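The Long Black Bag, and Other Things I Carry

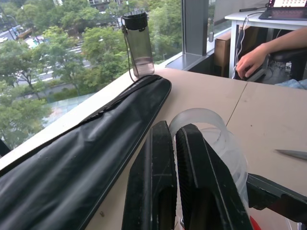 Issue 178

Hello from the table by the window, where I do most of my packing and nearly all of my procrastinating. The bag is out, the water bottle is over against the glass, and I promised back in February that I'd write something about bags, so let's finally do it.

A lot of you wrote in after the issue on coat closets, and the question that came up more than any other was about long bags. What do you do with them? Where do they go when they're empty, how do you pack them so everything doesn't slide to one end, and is it worth having one at all if you don't play an instrument or fish? I love this question. I have had some kind of long zippered bag in my life since I was fifteen years old, and I have opinions!

Mine is black, with a rounded end and a dark zipper along the edge and a thin lighter piping that I like more than I probably should. It's a bit shiny and it wrinkles if you so much as look at it. I bought it secondhand from Otakar Mikuš, who was clearing out his hallway and wanted the hook back. It had no label in it. I asked him what it was originally meant for and he said "long things," and I've never gotten any further than that.

So, packing. The trouble with a long soft bag is that it has no opinion about its own shape. Put one heavy item in it, pick it up by the middle, and the heavy item goes straight to the bottom and everything else follows. For years I tried to solve this with more stuff (towels, mostly, so many towels). Then Meenakshi Kurian, who reads this newsletter and is much neater than I am, wrote to tell me that she packs hers lying flat with the zipper side facing her, and puts the heaviest thing dead center before anything else goes in. Then soft things on both sides of it. Then the small things, in a pouch, clipped or tied to something so they can't travel. I tried it the same night. It took me maybe a third of the time and I carried the bag down two flights of stairs without it trying to trip me.

I do one thing differently from her. I leave the rounded end empty, a good hand's length of it. It's where I put whatever I forgot, and there is always something I forgot. Last time it was a pair of gloves and half a loaf of bread.

Now, the wrinkles. Florian Strebel asked if he should iron his, and Florian, please don't. I've melted a bag. It was a cheap blue one, a long time ago, and I had a cloth over it and the iron on the lowest setting and it still went tacky and then it smelled for a week. Hang it in the bathroom while you shower if the creases bother you. Mine has soft folds near the middle that I gave up on ages ago. They come back in the same places every time, like a map.

For specks and scuffs I use a damp cloth and a drop of dish soap, then another damp cloth without soap, and then I leave it unzipped overnight. I don't scrub. The slightly shiny kind of fabric goes dull if you scrub it, and you end up with one matte patch that draws the eye much more than the speck did. Some marks just stay. I have a few pale ones that have outlasted two apartments and I've stopped fighting them.

Zippers! I had three separate emails about stuck zippers, so let me put it all in one place. Brush it first, with an old toothbrush, along the whole length and on both sides. Most of the time it's lint. If it still drags, rub the teeth with a plain candle stub and run the slider back and forth a few times. I used to tell people to use soap and I've changed my mind, it gathers grit. And don't pull at an angle from the far end when the bag is full; walk along with it and hold the two edges together just ahead of the slider. I know this sounds fussy. I replaced a zipper once, at a repair shop called Adamczyk, and the lady behind the counter gave me such a look when I told her how I'd been yanking it.

Which brings me to storage. When a long bag is empty it's the most annoying object in the house. Folded, it springs open. Rolled, it's a bolster. Standing up in a corner, it slowly faints. Here is what readers are doing:

Olaia Escobar slides hers under the bed, flat, with her spare blankets inside it, so the bag is doing a job all year. She says it keeps the dust off and she only has to evict the blankets twice a year.

Hemant Kandpal hangs his on the back of the bedroom door by the end loop, with a wooden clothespin holding the zipper half closed. His cat has been inside it more than once, hence the clothespin.

I lay mine on top of the wardrobe with the rounded end toward the wall. If the end faces out, it droops over the edge and scares me at night.

A word on water bottles, while I've got one sitting next to the bag. Mine is a see-through smoky gray with a black screw-on lid and a thin strap, and the strap is the whole reason I keep it. I don't put a bottle inside the long bag anymore. I did, for years, and then came the trip to Plivness, when the lid hadn't been threaded quite straight and I arrived with a soggy sweater and a paperback the shape of an accordion. So these days the bottle goes on my wrist or gets looped over the bag's handle, and it travels on the outside. A little water left in the bottom is fine for the day, but I do empty it before bed, wash it, and let it dry with the lid off. A closed bottle with a bit of old water in it gets that smell. You know the one. If yours already has the smell, fill it with warm water and a spoon of baking soda, leave it till morning and rinse it more times than you think you need to. And wash the strap! I went a shamefully long time before it occurred to me to wash the strap.

People ask about clear plastic bottles going cloudy too. I've had good luck with white vinegar and warm water, swished around for a few minutes. It won't do anything for scratches. I've made my peace with scratches.

The packing table deserves a mention, because I think having a clear surface at waist height matters more than which bag you buy. I used to pack on the floor and my knees and I are no longer on speaking terms about it. Pale tabletops are the best for this, in my view, because dark small things show up against them. I can find a black hair tie on a beige table in a second, and on my old dark desk I'd have packed without it and been cross all weekend. The price is that stains show up as well. Mine has some faint ones I've been at with baking soda paste, and they've faded a bit, but I wouldn't say they've gone. If your table has a seam where two parts meet, run a dry brush along it every so often. Crumbs collect there, and then you set your bag down on them, and then you're carrying crumbs around town on the underside of your bag.

I also try to unpack on the same table the evening I get home. Try is the word. My record for leaving a packed bag in the hallway is long enough that I won't print it. What helps me is unzipping it all the way the moment I come in, even if I don't take a single thing out. A bag that's open nags at me. One that's zipped shut looks finished, and I can walk past it for days.

A few bits of housekeeping before I go. The bag and basket swap at Woltmont is on again, Sunday, November 19, 2023, same hall as last time, doors at 3. Bring anything that carries something. Please shake it out first and check all the pockets (someone went home last year with a stranger's spare keys, and it took a lot of phone calls to get them back where they belonged). There'll be tea, and Otakar is bringing his box of orphaned shoulder straps, which I'm told has grown. If you have a strap with no bag or a bag with no strap, go find him.

This little newsletter now goes out to over 2,000 of you, and I still answer every email myself, so if I'm slow, that's why. Next issue is on drawers, and specifically the drawer with the batteries in it. Send me your worst. And if anyone has worked out how to get a long bag to stand up in a corner by itself, write to me before you write to anyone else.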